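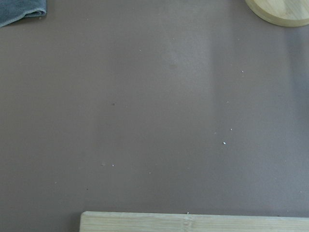

Zistent Bench Arm, Tabletop Kit

Item 731 - Ships from our shop, usually inside 4 business days

$3,000 with gripper, wrist camera and clamp mount

I get asked for this one more than anything else we carry, so let me tell you what I tell people on the phone. It's a small arm for table work: wiping, moving boards and lids, sorting light stuff, learning how to do all of that without spending car money. I've had one on my own bench since December and I still like it, which I can't say for everything I stock!

What comes in the box

The arm, the two-finger gripper, the wrist camera (already mounted and wired), a power supply, the clamp, and a printed setup guide that Abena Gbheo's team at Zistent finally rewrote. The old guide was rough. If you bought yours before the rewrite, write to me and I'll mail you the new one for free.

What doesn't

A computer, a table, and spare finger pads. Get the pads. A pack from Peka runs $115 and fits without any filing, and you'll want them sooner than you think if you're wiping surfaces all day (crumbs get into the rubber and then everything slips a little). I'd put two packs in the first year's budget.

Planning your table

The thing people forget to price is the table itself. The clamp needs a solid edge, and the top should be matte. I ran mine on a glossy white desk for a week and the camera hated it - glare everywhere. A dull top in a middling color is much kinder, though you'll still get some sheen under a strong overhead light. Move the lamp before you go and buy a new one.

Check your reach too. With a long cutting board along one side and a towel and something round in the far corners, you want open space left in the middle for the arm to work. Lay your things out first, measure, then order. If the corners are too far, the Kaewsai riser block helps, and I sell that separately.

Is it good enough for crumbs?

Depends what you mean! Big ones, sure. Tiny pale specks are harder, and dark dots on a brownish table are worse. Golnar Hosseinzadeh, who handles our school orders, plans her demos with a full wipe of the whole surface and skips the spot cleaning. I'd start there as well.

Should you get the bigger one?

The Zollel arm lifts more and costs nearly double once you add the camera. For kitchen-type tasks on a single table I wouldn't bother. For anything heavy, please don't buy this one and hope - call me first.

Returns are fine within the month if you keep the foam. Price checked 2 March 2018.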